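Sinudeck Quarterly Tax Estimator

Sinudeck is a desktop program for people who pay their own income tax in installments. It works out each payment from the figures you enter, keeps a dated record of what you sent, and prints a one-page summary for your preparer.

The program was written for sole owners, landlords and contractors. It handles wages and self-employment income on the same return, and it carries an overpayment from last year forward to the first installment. If your income changes partway through the year, enter the new figure and the remaining payments are worked out again. Earlier payments stay as you recorded them.

The mileage log is included. Enter the start and end readings for each trip and pick a purpose from the list - the log totals business miles by month. 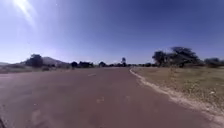 Business miles are logged by trip and totaled by month.

What is in the package

Program license for 2 computers
Printed guide, 143 pages
Payment record sheets
Updates through the end of the filing season

Sinudeck does not send payments or file returns. You pay through your bank or by mail in the usual way, then type in the confirmation number. State installments need the Grirska add-on, sold separately. Files saved in Raju format can be imported from the File menu, but check the opening balances afterward.

Orders ship from our Rasville office. Orders placed before 3 p.m. go out the same day, except in December, when they may take a day longer.

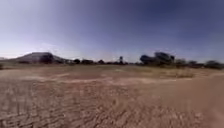
Bayu Wuisan writes that the second installment came to 2,795 on last year's income and 2,238 once the slower spring was entered, and asks for a way to print both results on one sheet. The current version prints them separately. Choose Print Summary before you change the income figure, then print again after.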